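Is the Gister simulator add-on worth paying for if I don't own the arms yet?

Posted in Robot Kits and Home Automation

Iona Niven
November 17, 2025

I'm planning to buy the Ollov two-arm kit next July, when I'll have the bench space for it. Until then I'd like to practice in simulation. Gister sells a tabletop add-on for the Ollov arms at $85 for a one-year license. The seller says it comes with 4 starter tasks and that programs written in it will run on the real arms with small changes.

I have the trial version running. The default task is set up with a can and a ball on a plain table, and I can jog both arms with the keyboard. I have not tried a full pick and place yet, since the trial stops saving after the first session.

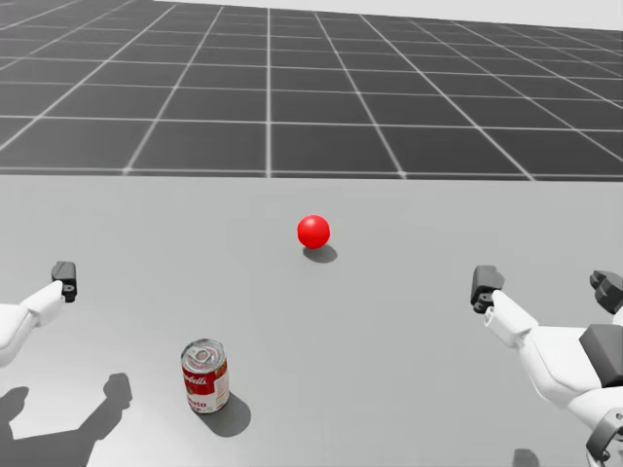
Gister trial, tabletop task with the red ball and the soup can. Both grippers clear of the objects.

What I want to know before I pay:

Does the gripper contact behave anything like the real thing, especially on round objects? Can I bring in my own objects, or am I stuck with the ones supplied? And does the license cover a second computer? I have a desktop at home and a laptop I would use elsewhere.

I write basic Python and have no background in robotics. My desktop is a few years old but runs the trial without stuttering.

Lammers

I've had the add-on for a year and the arms for a bit less than that.

Contact is fair on the can and poor on the ball. With the default friction setting the ball squirts out of the fingers if you close even slightly off center. My real arms are more forgiving because the pads have some give. You can raise the friction in the object settings, but then it sticks more than it should. I left it in the middle and stopped worrying about it. For a first project use the can. Approach from the side, close slowly, and lift straight up before you move across.

Your own objects are fine. It takes the usual mesh files. Set the mass yourself after you import, as it fills in a default that is far too light and everything you touch will slide away. Keep the collision shape simple too. I imported a mug with full detail and the simulation slowed to a crawl.

On moving to the real arms, joint motions carried over with no trouble. Grip force did not, and I had to redo every value. I also had to measure my table height and change it in the config file, or the fingers would have gone into the wood. "Small changes" is about right for motion and wrong for anything involving grip.

The license is tied to one computer at a time. You can release it from the account page and log in on the other one. It takes a minute or so, but you need to be online for it.

I would pay the $85 if you're going to use it most weeks between now and July. If you only want to see how the arms move, the trial already does that.

Fastosent

Dont bother, just save for the arms. I learned more in one weekend on the real kit than in months of sim. Also check the reach before you order, mine is listed at up to 810 mm and my bench is 800 deep so I can't get into the back corners once the arm is clamped at the front and has to bend down to the table.

Iona Niven

Thanks to both. Lammers, the note about mass explains a box I imported yesterday that kept shooting off the table. I'll set that by hand and try the side approach on the can before I decide on the license.

Fastosent, I hadn't thought about clamp position. I'll measure the bench again.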